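Speaker notes — "The mug by the basin: how we keep small things"
Anneli Heiskanen
Housekeeping and Home Care evening, Räsänen hall

Slide 1. Title

Good evening and thank you for the invitation. Wait for the people at the back to sit down.

My talk is about small things that stand beside the washbasin: toothbrush, comb, soap, razor, the tube that is always open. I worked eleven years in home care and after that I moved to training, so I have seen many bathrooms. Most of them were smaller than this stage.

Say that questions are welcome during the talk. I speak slowly, so it is easy to interrupt me.

Slide 2. Why such a small subject

When I began, I believed that order in a home starts from the big cupboards. Now I start from the basin. The person uses it in the morning when they are sleepy and in the evening when they are tired. If the brush is hard to find or hard to take, they notice it two times every day.

Tell the story of the lady in the third-floor flat. She had a beautiful cabinet with a mirror door, and everything was inside, and she could not open the door with her left hand after her operation. Her daughter had arranged it with much love. We moved four things out to the shelf and she did not need to ask for help with her teeth any more.

Pause. Do not explain the story, go to the next slide.

Slide 3. The survey from March

We sent a paper form to clients in the Gukgate area and received 422 answers. One question was: where does your toothbrush stand at night?

The most common answer was a glass or mug. The second was a holder on the wall. Then cabinet, travel case, edge of the basin. 18 people wrote "I don't know", and I like these people very much.

If somebody asks: the form was voluntary and it was not a scientific study. The full text is 50 pages with the tables. I have two copies in my bag, please return them.

Slide 4. Glass, mug or holder

Speak about each one, not too long.

A glass is light and you see the bottom, so you see when it needs washing. But it falls easily and then there is glass on a tile floor and a person with bare feet.

A wall holder saves space. It must be at the correct height for the person who lives there, and in many flats it is at the correct height for the man who installed it. (Small laugh here, maybe.) The Fondine type with suction cups I do not recommend on old tiles. It came down in my own bathroom at two o'clock in the night.

A mug with a handle is my favourite. It is heavy enough to stay in place, it can be carried to the kitchen for washing, and the handle helps a weak hand. An old coffee mug is good. It does not need to match anything.

Slide 5. Electric brushes

This part is newer. More clients now have an electric brush, often as a present from the grandchildren. The handle is usually thicker and heavier than on a manual brush, so a narrow, light cup can tip over. Try the brush in the cup before you leave the flat.

The brush stands with the head up. Take hold of the handle and leave the bristles alone. Lift straight up first, and only then turn it towards you. If you pull it sideways, the mug comes too. With the other hand you can hold the mug by its handle, if both hands are working well.
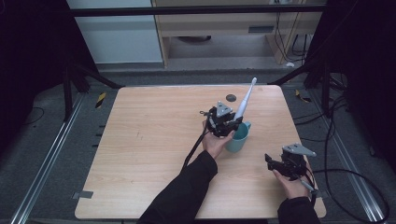 White electric toothbrush and teal mug, on a light wooden table.

Leave the picture up while I speak. Ask the audience: where would you turn the handle of the mug, to the right or to the left? Let them discuss with the neighbour for one minute. The right answer is to ask the client — but let them talk first.

Colour is worth one sentence. A white brush in a white mug on a white basin is difficult for old eyes. A mug with a clear colour helps.

Slide 6. Washing the mug

Empty the water every morning. Wash with dish soap once a week, dry it, put it back in the same place. The same place is important, even if you think another place is nicer. The Jesano checklist has a line for this, number nine, please show it to new workers.

Slide 7. Thank you

Thank the hall staff and the tea table. The forms for feedback are at the door.

If there is time left: read the letter from the client who keeps her brush in an egg cup. It is in the blue folder, behind the bus timetable.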